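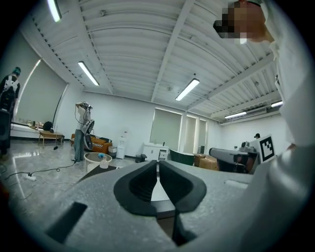 # The long room at Nendlow: ceiling, light and floor

Notes on the upper room of the Rosten building, kept for anyone planning work or storage there. The room is a single open volume, lit from tubes overhead and from windows along the sides. Entries follow the order of the survey, ceiling first. Lengths and levels are on the drawing sheet and are not repeated.

## Ceiling

White corrugated panels, crossed by long white beams. The ribs collect dust along their edges and should be brushed along their length, never across. A soft brush on a pole will do.

The beams are painted to match the panels. Touch-up paint is Elonska flat white, tin 548, in the cupboard on the landing. One coat covers pencil marks; two are needed over filler.

## Lighting

Fluorescent tubes, fixed directly to the ceiling. Tubes are changed as a set by circuit — a single new tube among old ones gives a visible difference in colour on the walls. The last full change was in April.

Switches are by the door, numbered from the left. Switch 3 has a delay of about 7 seconds in cold weather. This is the starter and needs no action.

## Floor

Glossy grey with a marble pattern. The finish shows scuffs more than dirt. Dry mop first, then a damp mop with clean water. Detergent leaves a film that dulls the gloss and takes several rinses to remove.

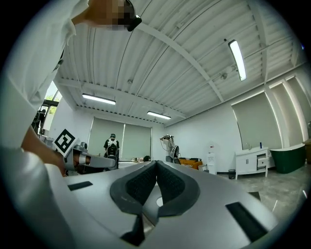

Furniture is to be lifted when moved. Felt pads are kept in the drawer marked Thaweesak, with spare screws for the table legs.

## Blinds

Roller type. Lower them by hand to the sill and raise them slowly; a blind released under tension winds unevenly and will need to be taken down and re-rolled. The fabric can be wiped with a barely damp cloth, top to bottom, and left down until dry.

On bright mornings the glare on the floor is strong enough to make close work difficult. Half-drawn blinds deal with most of it and still leave enough daylight to work by.

## Walls and sill

White, washable to shoulder height. Above that the paint is an older matt type and marks if rubbed. Glass jars may stay on the sill provided the blind can run clear of them.

## Air conditioning

White wall-mounted unit, set high. Filters are rinsed and refitted dry. The remote is item 51 on the room inventory and lives on the hook by the door — please return it there.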